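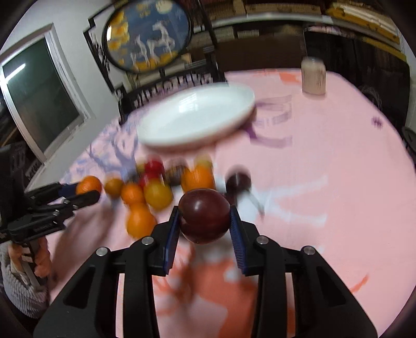

Plum jam, first try this year

skillet_moth
Got a whole box at the Vuvley farm stand and I'm so excited!! Last May I did apricot and it set like a dream. How much sugar for plums?

Uleck_garden
Equal weight, always. Mine keeps more than 9 months that way.

pantryfox
Way too sweet for me! I do 357 grams of sugar to a pound of fruit and a good squeeze of lemon. Tart and gorgeous.

Uleck_garden
Sure, but then it's runny.

pantryfox
Not if you boil it a full 30 minutes, wide pot, lid off.

skillet_moth
Okay, splitting the box and trying both (skins on, I love the color). Will post how they set!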